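Probability for Card Players
Handout 4: Pot Odds, Outs, and Keeping an Honest Record
Instructor: Akosua Sarpong
Posted Oct 21, 2025

Hello again, everyone. A few of you wrote to me after the last meeting to say that the part on counting combinations went by too fast, and you were right, so I have put a little of it back in at the start of these notes before we get to the new material. Please bring a pencil and a deck of cards to the next meeting if you have one at home. Any deck will do, as long as all fifty-two cards are in it (please check - we lost a good part of an evening last year to a missing jack).

1. Outs, once more

An out is a card that, if it comes, gives you the hand you are hoping for. Say you hold two hearts and there are two more hearts on the flop. There are thirteen hearts in the deck, you can see four of them, and so nine are left. Those nine are your outs for the flush.

You have seen five cards in all: your own two and the three on the flop. That leaves forty-seven you haven't seen. The chance that the very next card is a heart is 9 divided by 47, or a little over 19 percent. If you miss on the turn, the chance on the river is 9 divided by 46, a touch better.

People often want to add those two numbers together to get the chance of hitting on either card. It comes out close, but it counts the times that both cards are hearts twice. The clean way is to work out the chance of missing both times and take that away from one:

Miss the turn: 38/47
Miss the river: 37/46
Miss both: 38/47 x 37/46 = 1406/2162, or 0.650
Hit at least once: 1 - 0.650 = 0.350

So it is 35 percent to the nearest whole number, and I'd like you to know that one by heart, because flush draws come up so often and it is such a comfort to have one number you don't need to work out at the table.

2. Pot odds

Now for the new part. Pot odds compare what you have to pay with what you stand to win. Suppose there are 800 chips in the pot, counting the bet your opponent has just made, and it costs you 200 to call. You are paying 200 for a shot at 800, so the pot is laying you 4 to 1. To turn that into a percentage, divide your call by the pot as it will be after you call:

200 / (800 + 200) = 200 / 1,000 = 20 percent

If your chance of winning the hand is better than 20 percent, the call makes money over the long run. If it is worse, the call loses money over the long run. Take our flush draw on the flop, and suppose your opponent is all in, so you will see both cards for this one price. You have a 35 percent chance against a price of 20 percent, and you should be glad to call.
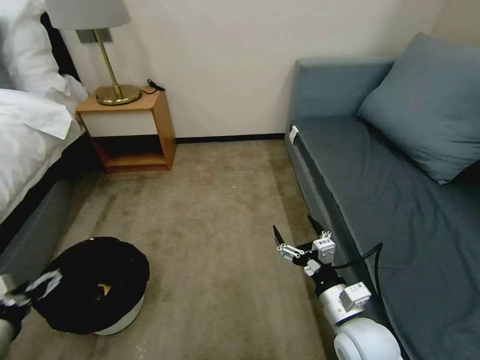
The all-in part matters a great deal, and it is the place where I see the most mistakes in the homework. When there is more betting to come, your 200 chips only buy you the turn card. You may well have to pay again to see the river. In that case the fair comparison is with the one-card chance, 19 percent, and suddenly the call at 20 percent looks a hair too expensive. Chandrasekhar Menon, who taught this course before me and very kindly left me his folders, used to write "one price, how many cards?" at the top of the board, and I still ask myself that before I do any dividing.

There is a second wrinkle, called implied odds. If you make your flush and your opponent is likely to pay you off with another bet, the hand is worth more to you than the chips lying in the middle. I don't want you to lean on this too hard yet. It is very easy to talk yourself into a bad call by imagining all the lovely money that will come later! For now, write down the plain pot odds first, and then add a sentence on what you think might happen after.

3. Practice hands

Work these on paper. Show the fraction before you show the percentage.

Hand A, from the Vamum practice set. You have an open-ended straight draw on the turn (eight outs, forty-six unseen cards). The pot is 600 including your opponent's bet, and the call is 150. Should you call?

Hand B, from the same set. You have an inside straight draw on the turn, with four outs. The pot is 500 including the bet, and the call is 100. What would the pot need to be, with the same call, for you to break even?

Hand C, from the Lekova set. You have the flush draw and two overcards on the flop. Count your outs twice, once taking the overcards as good and once leaving them out, and tell me which count you would trust and why.

4. Keeping a record

The last thing for this week is the session log. We play for plastic chips in class, and I would be very happy if it stayed that way for you, but the habit of writing things down is a good one whatever the stakes. Put down how many hands you played, what you started with, and what you ended with. Fill it in the same evening, before memory has a chance to improve the story.

My own log from the practice games in May covers 301 hands, and I finished 1,058 chips ahead. I was very pleased with myself until I went back through it and found that a single hand, where I called with poor odds and got lucky, accounted for most of the gain. Three hundred hands feels like a lot when you are playing them, but it is a small sample, and luck can easily drown out skill over a stretch like that. We will put proper numbers on this when we get to variance in Handout 5.

For next time: Hands A through C, plus one page of your log. Read the chapter on expected value up to the first set of exercises, and skip the box on tournament payouts, as we'll do that together. If you get stuck on Hand B, start by writing down the chance of missing.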